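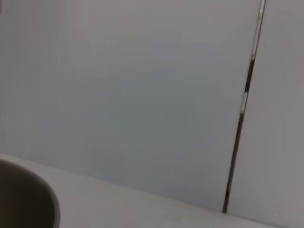
How much of an equipment budget should a small robotics project spend on the robot arm itself?

Less than we first thought: in our final plan the arm takes just over half the money, and the rest goes on the gripper, the wrist camera, mounting, spares and safety.

Catacutan Project: Equipment Planning Report
Prikstead College, Engineering and Computing, second year group project

1. Background

Our group was asked to plan the purchase of one bench-top robot arm for the Catacutan Project, which will teach an arm to pick up and put down everyday kitchen things. The department gave us a limit of £3,187, including delivery. We had to come back with a full shopping list, a reason for every large item and a plan for what happens when parts wear out. None of us had ever bought anything bigger than a laptop, so this was a great job to be given!

2. What we needed

We started by writing down the tasks before looking at any catalogue. The arm has to reach across a normal worktop and lift a full mug. It also needs a camera at the wrist, looking past the fingers, so that the software gets a close view of whatever the gripper is going for. A second camera on a stand would be nice, but we marked it as optional from the start.

Doing it in this order saved us a lot of arguing later on. Two of us had already fallen in love with an arm that could lift far more than a mug, and it would have used up nearly the whole budget before we had bought a single cable.

3. The quotes

We asked for quotes in February from two suppliers, Sodik and Mernis. Sodik sells the arm, gripper and control box as one package. Mernis sells them one by one, which looks dearer on paper until you see that the control box comes with its own power supply and the Sodik one does not.

Delivery was the surprise. Sodik charges by weight and Mernis has a flat fee, and the gap between them would pay for a good set of spare fingers. Our advice to next year's group is to ask for the delivered price in the very first email. We had to go back twice, and each reply took most of a week.

We chose the Mernis arm with the Mernis gripper. The joints are a little slower than on the Sodik arm, but the manual is clear and the software works on the lab computers we already have.

4. Where the money goes

Arm and control box: £1,740
Gripper: £465
Wrist camera and bracket: £228
Mounting plate, clamps and cable guides: £154
Spare fingers and finger pads, 3 sets: £96
Emergency stop and bench guard: £179
Delivery: £125
Held back for later: £200

Total: £3,187

The £200 held back is the line we are proudest of. Our first draft spent every penny on day one and our supervisor sent it straight back with a question mark next to the total. Cables get pulled, brackets crack, and there is always an adaptor that somebody forgot – we would much prefer to have the money waiting than to write a new request for a ten pound part.

5. Things that nearly caught us out

The bench. The arm clamps to the edge of the worktop, and the first bench we were offered has a rounded lip that the clamp cannot grip. The mounting plate in the list gets round this.

Camera clearance. The bracket makes the wrist wider, so the arm cannot work as close to a wall or a cupboard front as the catalogue drawing suggests. We now allow extra room behind the work area, and we have drawn this on the floor plan.

Finger pads. We priced these as if they lasted all year. The technicians told us to expect a change every term, so we moved from one set to 3.

6. Still to do

The order form goes in on Wed 19 June. Before then we need the safety form signed and a firm answer on which bench we are getting. The second camera stays on the wish list, and if the held-back money is untouched by spring we would love to see it bought. We have also left the spreadsheet in the shared project folder, with the losing quote kept on its own tab so the next group can check our sums.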